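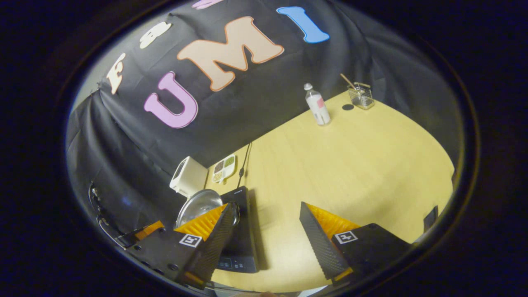 Craft fair table fees going up again
Forum: Selling in Person

hemline_hattie
2022-10-24
Got the email for the November fair at Modthorpe this morning. Tables are now 85 dollars, up from 60, and they want it paid up front. The email says the extra goes to "wider promotion." Has anyone seen any of this promotion? I live ten minutes away and I haven't seen so much as a flyer.

Zulkifli Manurung
I asked the same thing last year and was told they had 1183 people through the door. I was there both days with a table by the entrance. I don't believe it for a second, unless they counted the sellers every time we went out to the car.

feltandfray
It's a decent fair though. I covered my table by lunch on the first day and the rest was profit. 85 is still cheap next to Condeck, and there you don't even get a chair.

hemline_hattie
Covered your table or covered your table plus materials plus gas? People always leave that part out.

feltandfray
Table and gas. I don't count materials, I'd be making the stuff anyway.

Zulkifli Manurung
Then it isn't profit – it's getting some of your money back.

Lieven Stevens
I think you're both being hard on them. Halls cost more than they did, insurance costs more. I helped run a smaller fair for two years and we lost money on it both times.

hemline_hattie
Fine, but then say the hall costs more. Don't tell me it's promotion. I checked their page and it has 3434 followers and the last post is from spring.

papergoods_jo
Does anyone know if they still put the candle people all in one row? I had four of them next to me last time and went home with a headache.

Lieven Stevens
No idea, sorry. The floor plan usually comes out a week before.

Zulkifli Manurung
A week before, and after the refund deadline. Handy for them.

feltandfray
You could just not book.

Zulkifli Manurung
I haven't. Waiting to see if the price drops when they can't fill the back room.

hemline_hattie
I've emailed to ask what the promotion money went on last year. Will post if I get an answer, but I'm not holding my breath.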